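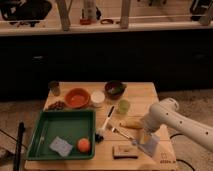
Kitchen table tips, quick ones, typed while the rice is on

Wood tops first. Crumbs off dry, then a barely damp cloth, then dry again. People skip the last bit and wonder why the grain goes fuzzy. Never leave a wet glass overnight.

White rings – try a dab of plain mayo, leave an hour, wipe. Works on most of mine. Not on the black ones, those are deep and need sanding.

Sticky patches: warm water, drop of dish soap, old bank card for scraping. Go with the grain. No green scrubby pads please.

Oiling. Food-safe mineral oil, thin coat, twice a year or whenever it looks thirsty. I do mine in December and again when the windows can stay open. Wipe off the extra after 20 min or it stays tacky for days. Ask me how I know.

Wobbly leg? Flip the table, tighten everything, THEN check the floor. Half the time it's the floor. Felt pad under the short leg, done.

Scratches – rub a walnut over the small ones. Bigger ones, 200 grit, light hand, re-oil that spot. Feather it out or you get a pale patch teh size of a plate.

Cloth napkins: wash new ones twice before using, they don't soak up anything otherwise. Turmeric stains go out in the sun, damp, a whole afternoon. Skip the softener.

Forks with dull spots: baking soda paste, soft cloth, rinse well. Dry them right away, espcially if your water is hard.

Fruit ripens faster in a paper bag, fold the top over. Check every day. Peaches go from rock to mush while you're at work.

More on cutting boards next time, rice is done.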